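Music Notes

I've had the same record on the turntable all week, and my neighbors have been very patient. It's "Drastetside," the second album by the Fukenton Sisters – who aren't sisters, and only one of them comes from Fukenton – and a reader mailed me a copy in February after I mentioned in this newsletter that I'd never heard it all the way through. I'd only ever known the single. Most people only know the single!

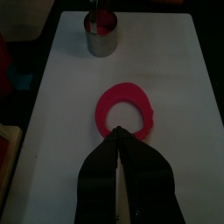
Karthik Liyanage
Newsletter editor and Sunday record show host

6 March 2022

So, the single. "Leave the Porch Light" is the one you've heard at weddings, with the long steel guitar intro and the verse everybody sings wrong (it's "the road bends," folks, and I sang "the rose bends" until I was 30). It got cut down by almost a minute for radio, and I had no idea. The album version has a whole extra verse from the mother's side, sung very low and close to the microphone, and it changes who you feel sorry for. I played it three times in a row and then called my brother to make him listen over the phone.

The rest of the record is slower than I expected. There's a waltz, two gospel numbers, and a strange little talking song called "Steinarsdóttir" about a woman who runs a ferry and won't take money from fishermen. I can't decide if I like it. The fiddle is a hair flat through the whole second verse and they kept it in, which I do like.

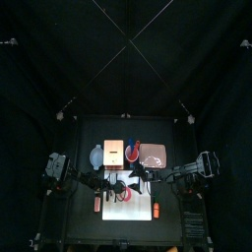 Albums & Reissues

Now, about getting hold of one. The original pressing on the Trarkia label was only 1206 copies, and the ones I've seen for sale are priced for people with better jobs than mine. The reissue is easier to find and it has the lyrics printed on the inner sleeve. My copy is an original, number 469, with a coffee ring on the back and somebody's grocery list in pencil (eggs, lamp oil, stamps). I wouldn't trade it.

If you only have time for one side, make it side two. It starts with "Half a Mile of Fence," where the drummer switches to brushes and the harmony comes in on the second line, and it runs straight into the waltz with hardly a breath between them. I'm playing both on the show next week, plus the long version of the single, and I'll try to talk less than last time.

Comments

Purificación Figueroa
I've been singing "rose bends" for years too and I'm not going to stop now.

Mỹ Hồ
The ferry song is the best thing on it! Give it a few more plays, it grew on me around the fourth time.

Narayanan Nambiar
Does the reissue have the long version of Porch Light or the radio one? The sleeve on mine doesn't say.

Karthik Liyanage
Long one, as far as I know. If yours has the mother's verse, you're all set.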